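The Run Log Said Success

Posted 7/31/20 by Rania Karam

The fault that cost us most of the spring at Clelwood was a very small one. A two-armed robot closed a cabinet door on a box that was still sticking out, registered the contact as the door reaching its stop, and wrote "success" in the log. Then it did the same thing again the next morning. We have 3,138 runs on record for that task, and I no longer trust the success field on any of them.

I want to argue that this counts as a safety failure, and that we should have reported it as one. Several people I respect disagree.

First, what happened. The task is called Jadoon, after the engineer who wrote the original spec. The robot opens a low office cabinet, puts a file box on the shelf, closes the doors and backs off. The doors are ordinary doors on ordinary hinges. The arms know how far they have moved and how hard they are being pushed back. When the push goes over a threshold near the end of the swing, the software decides the door is shut.

Sohail Arain found the problem by hand. He went to get a box out after a session and the door was standing open by the width of his thumb, with a dent in the corner of the box behind it. He pulled the force trace for that run. It looked fine. A door meeting its frame and a door meeting a plastic box 43 millimeters early gave nearly the same curve, and "near the end of the swing" had been set wide enough to allow both. 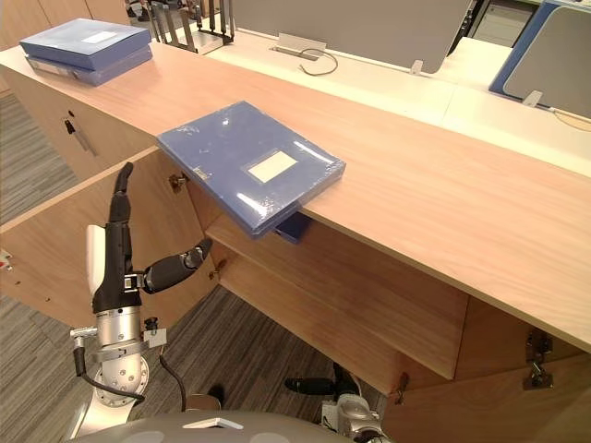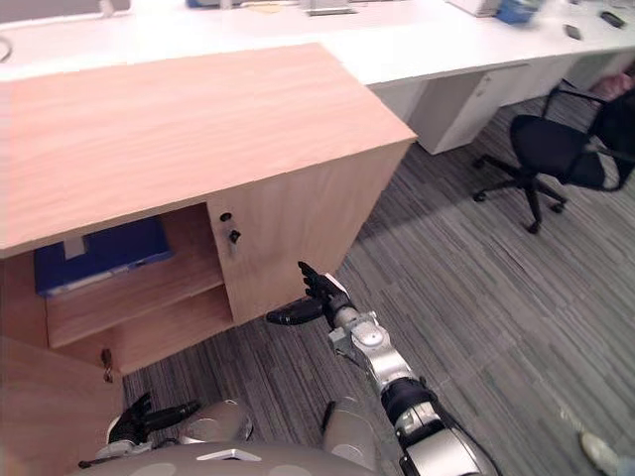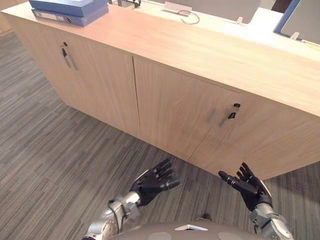
Head camera views from the Jadoon cabinet task, at different moments or from different cameras.

Tarık Bilgin's position is that this was a quality problem. No one was hurt, the box was cheap, and a door left ajar is a nuisance. He is right on all of that. He also points out that the force limit itself held every time. The arm never pushed harder than it was allowed to.

My trouble is with the decision that came after the push. The machine met something it did not expect, stopped at a permitted force, and then labeled the thing it had hit as a cabinet. Once it had done that, it was free to move to the next step. With a box in the gap, the next step is harmless. With a hand in the gap, the next step is the arm holding its position for up to eight seconds while the gripper resets, and the log afterward says the job went well.

People do walk up to these cabinets. They are in an office, next to desks, and the whole point of the Sotska contract is that they stay there.

Kausar Yousafzai rewrote the check in four days. The door now has to reach its measured closed angle, within a narrow band, before the robot can call it closed. If it meets resistance anywhere short of that, both arms release and a person has to clear the stop. We get more stops this way. Cheng-en Kuo, who has to present our numbers to Ilulport, was not happy to see the completion rate fall, and I don't blame him. But the old rate was wrong, and we were quoting it to a customer.

What bothers me is how the incident was filed. Our form has a box for injury, a box for equipment damage over a set cost, and a box for unplanned motion. A robot that is mistaken about what it is touching fits none of them. So it went in as a software ticket, medium priority, and sat there.

I have asked for a fourth box: wrong belief on contact. Tarık thinks it will fill up with junk reports. It may, for a while. I would still like to read them.

The form gets reviewed in November. Until then I am keeping my own list - mostly doors so far, and one drawer.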